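Magazin > Menschen > Werkstattbesuche

Aktuell Menschen Werkstatt Termine Kontakt

20. Januar, von Sofia Karamanlidis

Sterne sind schwieriger, als man denkt

Ich hatte mir fest vorgenommen, nichts anzufassen. Das hat ungefähr so lange gehalten, bis Herr Koutsoukos mir einen Becher Kaffee in die linke Hand gedrückt hat und die rechte damit frei war. Vor mir stand eine Kiste voller Bauklötze, und wer kann da schon ruhig danebenstehen? Ich jedenfalls nicht. Also habe ich erst mal einen Turm gebaut (er ist umgefallen) und dann meine erste Frage gestellt.

Wie kommt ein erwachsener Mann dazu, sich den ganzen Tag mit Formklötzen zu beschäftigen? Er lacht. »Ich habe mit Schubladen angefangen. Ich wollte Einsätze drucken, damit die Schrauben nicht durcheinanderfliegen. Und dann kam meine Tochter und wollte einen Stern. Der war so schlecht, dass ich sofort einen zweiten machen musste.« Aus dem zweiten wurden viele, und inzwischen heißt das Ganze Brolley und ist ein richtiges Sortiment mit Sternen, Dreiecken und ein paar Formen, für die wir beide im Gespräch keinen Namen gefunden haben. »Das Ding mit dem Buckel«, sagt er, und ich habe es mir genau so notiert.

Beim Stern bleiben wir dann ziemlich lange hängen. Ich hätte gedacht, den malt man sich schnell hin, fünf Zacken, fertig. Aber Koutsoukos hat an den Spitzen monatelang herumgefeilt, im übertragenen Sinn und mit der echten Feile. »Spitz sieht er schöner aus, ganz klar. Aber versuchen Sie mal, einen spitzen Stern fest in die Hand zu nehmen! Das piekst, und beim ersten Sturz ist die Ecke weg.« Also wurden die Zacken rund und der Körper dick. Im Oktober war die Form endlich so, wie er sie haben wollte. Er hat mir die Vorgänger gezeigt, sie liegen in einem Schuhkarton unter dem Fenster, und einer davon sieht wirklich eher aus wie ein Seestern, der schlecht geschlafen hat.

Und die Farben? Da wird er gleich noch lebhafter. Das Blau hatte er zuerst, beim Grün war er sich lange unsicher, und das Rot musste dreimal neu bestellt werden. »Einmal kam es wie Ziegelstein, einmal wie Himbeerjoghurt. Ich will ein Rot, bei dem ein Kind Rot sagt und sonst nichts.« Sein Material holt er von Clestex, einem kleinen Händler zwei Straßen weiter, zu dem er mit dem Fahrrad fährt. Auf meine Frage, warum er es sich nicht einfach liefern lässt, guckt er mich an, als hätte ich etwas Unanständiges gesagt. Er will die Rollen vorher im Tageslicht sehen!

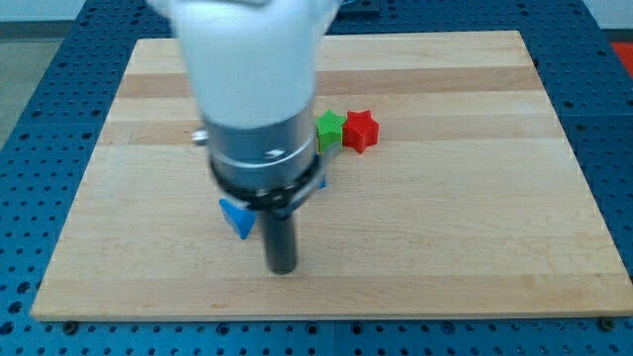 Der grüne und der rote Stern auf dem Holzbrett, links daneben ein blaues Dreieck

Was mir sofort gefallen hat, sind die feinen Rillen an den Seiten. Man sieht sie auch auf dem Foto, diese senkrechten Linien rundherum an den Sternen. Ich frage, ob er die nicht wegschleifen möchte. »Am Anfang habe ich geschliffen wie ein Verrückter. Da saß ich abends mit Staub in den Augenbrauen, und meine Frau hat gefragt, ob ich jetzt Bäcker bin.« Irgendwann hat er es einfach gelassen, und siehe da, kein Mensch hat sich beschwert. Ich fahre mit dem Daumennagel drüber, es macht ein kleines ratschendes Geräusch, und ich mache das im Laufe des Gesprächs bestimmt noch öfter, als höflich ist. Er merkt es natürlich. »Das machen alle«, sagt er und ratscht selbst.

Zum Brett muss ich auch noch etwas loswerden, denn ich hatte es für eine simple Unterlage gehalten. Falsch! Oder jedenfalls nicht ganz richtig. Für Koutsoukos gehört das helle Holz unbedingt dazu. »Auf einem bunten Tuch sehen Sie die Formen nicht. Auf Holz steht jeder Klotz für sich.« Und es klingt auch besser, sagt er und stellt zum Beweis einen Stern ab, einmal auf das Brett und einmal auf die Fensterbank. Ich gebe zu, da ist ein Unterschied. Ob ich ihn gehört hätte, wenn er mich nicht so erwartungsvoll angeschaut hätte, weiß ich nicht.

Die zweite Linie, an der er gerade sitzt, heißt Jaker und ist für kleinere Hände gedacht. Davon durfte ich nur Zeichnungen sehen, und auch die nur kurz. Von den Brolley-Klötzen sind bisher 600 Stück fertig geworden, die meisten davon sind längst in Kitas und Wohnzimmern unterwegs. 86 hat er zurückbehalten, weil ihm irgendetwas daran nicht passt. Was genau? »Der hier wackelt«, sagt er und stellt einen auf. Ich sehe kein Wackeln. »Doch, doch. Warten Sie.« Wir warten beide. Der Stern steht da und tut gar nichts, und Koutsoukos legt ihn trotzdem zurück in die Kiste.

Ich will wissen, welche Form ihm die liebste ist, und rechne mit dem Stern, nach all der Mühe. Aber er nimmt das Dreieck. »Das wird immer unterschätzt. Jeder greift zuerst zum Stern, und das Dreieck bleibt liegen. Dabei können Sie daraus ein Dach machen, einen Keil, einen Berg, ein Stück Käse.« Beim Käse muss ich ihm widersprechen, in Blau überzeugt mich das nicht so ganz. Schimmelkäse, schlägt er vor. Gut, von mir aus.

Zum Schluss frage ich noch, wie es weitergeht und ob er vielleicht in eine größere Werkstatt umziehen möchte. Das möchte er auf keinen Fall. Er hat hier sein Fenster, seinen Schuhkarton und den kurzen Weg zu Clestex. Höchstens ein weiteres Regal, sagt er, das wäre schön, die Wand neben der Tür ist ja noch frei. Dann bringt er mich nach draußen, und auf halber Treppe fällt mir auf, dass ich noch einen Stern in der Manteltasche habe. Ich bin zurückgegangen und habe ihn abgegeben. Es war einer von denen, die angeblich wackeln – er hat ihn mir geschenkt.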